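Right, a thread on holiday listings, specifically the one for the Masson in Tititz, where we've just done seven nights. Not a disaster. I just want to talk about the gap between the words and the building.

Booked through Lernura. The listing said "steps from the lifts". I would like to know whose steps. It's uphill, on a road with no pavement for the last stretch, and in ski boots it feels like a punishment handed out by a magistrate.

To be fair, the map pin was in the right place. The pin is always the most truthful part of a listing. Read the pin, ignore the adjectives.

"Complimentary shuttle." There is a shuttle and you don't pay for it. It leaves at 8.15 in the morning and comes back at 4. If you are the sort of person who gets cold at lunchtime, and I am, you're walking or paying for a taxi.

I asked at the desk if there was a midday one. Told "in high season". This was February half term. The lifts were heaving. When is high season, then?

"Spa access included." Included means you may look at it. The pool is in the price. The sauna and steam room are a separate wristband, 60 euros per adult for the week, and you only find this out when you're already standing there in a robe.

The robe has a deposit on it too, by the way.

Went back to the listing that night to see if I'd missed it. The wristband is there, under "Other information", below the paragraph on parking height limits. So they did tell me, in the sense that a bank tells you things.

Parking, while I'm at it. "Secure underground parking on site." The underground bit belongs to the building next door and was full every evening by 6. We spent most of the week on the street outside the bakery. No ticket, no trouble, but I was paying for a space.

Now the reviews. Lernura says the Masson has 800 of them and a very high score. I read a lot of these on the train home. A good many are for Harnulau, the other place run by the same people, lower down the valley. They mention a lake. There is no lake at the Masson.

I don't know if that's a mistake or a policy. I emailed on Monday to ask. The reply thanked me for my kind words about the lake.

Things I have no quarrel with: the beds, the heating, the bread at breakfast, and the drying room, which had proper boot warmers and enough of them. The woman on the evening desk was a star and found us a sledge from somewhere.

The view is also real. "Mountain-facing" usually means the mountain is behind a car park, but ours was just there when you opened the curtains – whole thing, top to bottom. I'll give them that one.

"Fully equipped kitchenette" – two rings, one pan, no sharp knife, and a corkscrew with a missing arm. We ate out more than planned. Tititz isn't cheap for eating out, so put that in your sums before you pick self-catering to save money.

And the sums matter. The whole week came to just under 2,000 euros before lift passes. At that price I don't think it's fussy to want to know what's included before I get there.

What I'd do next time: email the hotel directly and ask for the shuttle times, the wristband price and the parking in writing. If they answer in whole sentences, book. If they send you a brochure, look elsewhere.

Would I go back? For the snow, yes. For the Masson, only if it's a fair bit cheaper and I've had that email first. I'm told prices drop in March, though I've been told a lot of things.

That's my lot. If you've stayed there and the sauna was free for you, I'd love to hear how you booked.
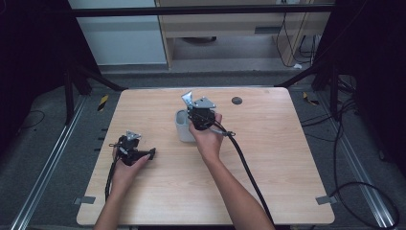
We booked direct last March and the wristbands were thrown in, but we still paid the deposit on the robes and had to ask twice to get it back. Shuttle was the same two times a day. Didn't see a lake either.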